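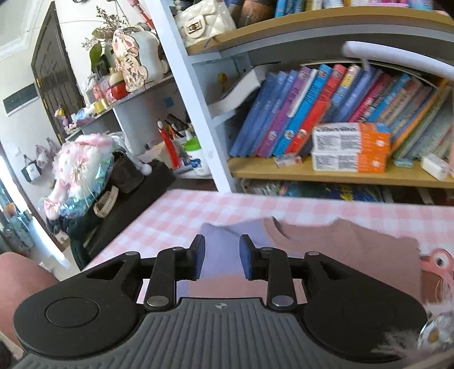

Folding kid clothes at the table vs. just rolling everything - what works for you?

Laundry & Closets > Kids stuff
16 replies

gingham_and_grime
Thu 28 June
OK so. Laundry gets sorted on the play table now, right in front of the bookshelf. Lavender one is folded, the dusty pink with the ruffle is next and I have been putting it off. Ruffles. How. I fold it flat and the ruffle flips under and creases, I fold it ruffle side out and it looks like a lettuce. Also it slides around on the tablecloth.

Two questions I guess
1. ruffled tops, fold or hang
2. does anybody have a folding spot that isn't also the coloring spot

We're in Westen, small place, no room for a real laundry table.

sockdrawer_5
Hang it. Done. Ruffles are for hangers.

mapleandmoth
Disagree with sockdrawer, hanging stretches the neck on the soft knit ones. Lay it face down, smooth the ruffle UP with your hand, sleeves in, then fold from the bottom and stop just short of the ruffle. So it sticks out at the top like a collar. Takes 5 seconds when you get used to it.

sockdrawer_5
5 seconds times 1000 tops a week

mapleandmoth
lol fair

tallshelf
Not what you asked but those books leaning to the right would drive me nuts. Get a bookend in there. We had the same thing, white shelves with the light wood, and the spines on ours started to go by February. The thick one lying on top of the rest isn't helping either.

gingham_and_grime
I know I know. The thick one is too tall for where it goes. Bookend is on the list. It's been on the list

quietcorner22
Leave the books alone!! they get read, that's what leaning means. My sister has hers color sorted and her kids never touch them.

tallshelf
Leaning means the binding is taking the weight. You can read books that stand up straight too.

quietcorner22
Sure but she asked about laundry

peg_n_line
For the sliding - put a bath towel down over the tablecloth and fold on that. Cheap and it goes right in the wash with the rest. I do mine on the bed, same problem with the slippery comforter.

Also if it's cotton, fold it still a bit warm from the dryer and the ruffle behaves. Cold ruffle is a lost cause, you need the iron.

gingham_and_grime
Towel!! ok trying that tonight. Never warm here, we line dry

peg_n_line
Then shake it hard before you lay it down. Really snap it. Gets most of the crinkle out of the edge

lorodeck_fan
We got the Lorodeck folding board, the 2 panel one. Great for t-shirts, useless for anything with a frill, squashes it flat. Wouldn't buy it for this.

sockdrawer_5
so... hanger

rollitall
Rolling. I roll everything and stand it up in the drawer. Kid can see what she's got and doesn't dig through the whole pile. Ruffle goes on the outside of the roll, last thing you do. Used to fold, every stack was wrecked by lunch.

mapleandmoth
Rolling is fine for the lavender kind of thing, plain stuff. I tried it with a ruffle and the edge got a wave in it that never came out

rollitall
too tight. Roll it loose

gingham_and_grime
Update, towel works, no more sliding. Did maple's way with the ruffle sticking out and it's pretty good?? Not perfect, one side is fatter then the other. Going to try a loose roll on the next one and see which survives the drawer.

Still no answer on the folding spot. Plush stuff keeps ending up on the corner of the table and I just fold around it at this point

peg_n_line
Top of the washer if you have one that's a front loader. Otherwise no, it's the table, sorry. Friend in Ostthorpe has a flap that folds down off the wall, I can ask her where she got the hinges

gingham_and_grime
yes please ask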